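Erkdale Makers Forum > Student builds > Litter scooping task, anyone done granular stuff?

somboon_17
Posted 15 January 2026

Hi all, second year on the robotics course and our group has picked "clean a litter tray" as our manipulation project. Our tutor, Aisling Keane, laughed for a good minute and then signed it off, so we're stuck with it now! The project's called Fumier, which one of the group swears is French for muck.

The idea is simple enough. Arm picks up the scoop, drags it through the litter, gives it a shake, tips whatever's left into a bag-lined bowl. We teach it by driving the arm ourselves and recording each go, then train on the recordings. We get 12 lab sessions in total and we've used 8 of them, mostly on things that weren't scooping (cables, a long argument over tables, more cables).

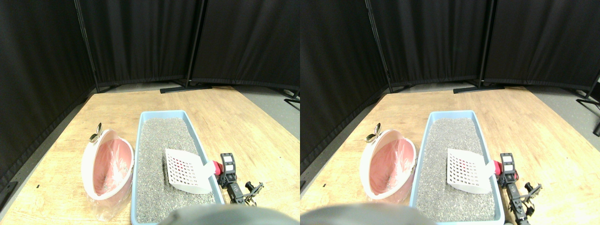

The bit that's driving me up the wall is the shake. When one of us drives, it's fine, you just wiggle till the loose litter drops through. The trained version either doesn't shake at all or shakes forever. Last run it stood there rattling away until I hit stop. Has anyone got a policy to know when to stop doing something like that?

flonomix
Ha, love this. I reckon your recordings are the problem. If each of you shakes a different number of times the model has nothing to go on. Pick a number, three shakes, and everybody does three shakes. Boring but it worked for our tea leaves project back in October.

pegleg_pete
Disagree with flonomix I'm afraid. Three shakes is fine until you get a big scoopful and then you're tipping half the clean litter into the bowl. It needs to look at the scoop and decide. I'd want a camera near the wrist, pointing at the slots.

flonomix
It needs to look at the scoop and decide, sure, and it needs to do it in four lab sessions! Get the dumb version going first.

somboon_17
Both fair. We do all shake differently, I watched the recordings back last night and mine are by far the longest (sorry team). pegleg_pete, what happens to a wrist camera when there's dust about? I'm picturing it grey by lunchtime.

pegleg_pete
Wipe it. Also buy the low dust stuff, costs a bit more but your lungs will thank you.

marrowfat
Daft question from someone who only builds line followers, but why drive the handle with a gripper at all? I'd bolt the scoop straight on to the arm and be done with it. Half your trouble will be the handle twisting when it hits a heavy bit.

somboon_17
Not daft, we asked the same thing! Picking the tool up is part of the marking, so bolting it on loses us 17 marks. It does twist though. We've been talking about wrapping the handle in something grippy.

marrowfat
Bicycle inner tube. Cut a length, pull it over, job done.

pegleg_pete
Seconding inner tube. And level the litter the same way before each recording, or at least write down how you left it. We didn't and spent a week chasing a fault that was just a heap in one corner.

somboon_17
Right, inner tube and three shakes each for the next session, then I'll look at the camera if there's time. Will post the numbers, even if they're rubbish.

flonomix
Post the video of it rattling forever as well please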